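**Re: [sernstead-readers] July swap, what to do with the leftovers**

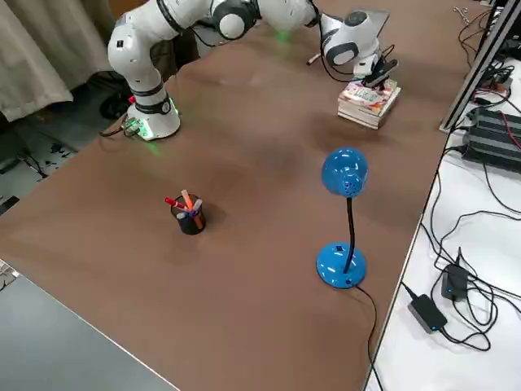 *Short stack, big brown table.*

Sorry all, quick one, typing between things.

Nelu yes, I can take the leftovers, but not all of them. Hall cupboard holds 3 boxes if you put the lid on sideways. Anything over that has to go home with somebody or go to the Zitham shop, and they've stopped taking hardbacks. Paperbacks ok, no cookbooks, no travel guides older than a few years.

Other stuff:

- Start time is 2, not 3. The flyer is wrong. Remedios is fixing it
- Crescencio still has the folding sign, can you bring it pls
- We had 21 people say yes, last year was 19, so same number of chairs
- large print goes on its OWN table this time. It got mixed in last July and Mrs. Kiss's sister went home with nothing

On the one-in-one-out rule: I'd drop it. People bring two bags and feel bad taking one book, then teh good ones sit there all afternoon. Take what you want. If there's a fight over a mystery, flip a coin.

Also whoever borrowed the second half of the Zhuravel saga, the first half is with me and I'm stuck on a cliffhanger. Please.

> On 10/01/2022 Nelu Marinescu wrote:
>
> Hi everyone, getting ahead of this for next summer. Last time I drove around with leftover books in my trunk until the leaves came down and I'd like not to do that again. Abilio, is the cupboard still ours? And do we want to keep one-in-one-out? Sándor says it's the only thing that keeps the junk down. I could go either way.
>
> Nelu

Sándor, I know, I know. Put the junk in a box marked free and leave it by the door, it goes. Did last time.

Will send the parking info when I have it

Abilio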